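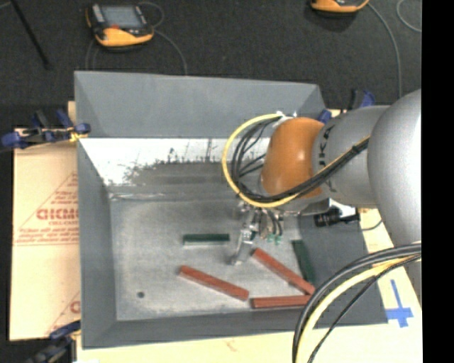

Blocks, bins and a very full closet

Hi all! I finally got to the block donation this month (yes, the one that's been sitting by the door since August) and I have opinions.

First, the reds and greens. We have a lot of them. I sorted 743 rectangular blocks over two evenings with the radio on, and 268 are green, which surprised me, because every time somebody wants a green one for a roof there are none to be found. My theory is that they sink. The rest are mostly red, plus a handful of yellows that I've put in the Ponitz tin with the odd wheels.

Please, please don't tip everything into one deep bin again! A few blocks at a time in a wide metal one is so much nicer to dig through, and you can see what you've got. The slope-sided kind is my favorite for this, nothing gets stuck in the corners and the little scratches don't matter one bit.

Yaowalak Srisuk has cleared two shelves in the Yensuk room closet, so the sorted sets will live there, eight bags to a shelf. If you borrow a bag, write it on the sheet. Chewed ones go in the shoebox on the windowsill and I'll sand them when I get a minute.

Next up is the dominoes. There's one set missing its lid, so if it's at your house, bring it along next time!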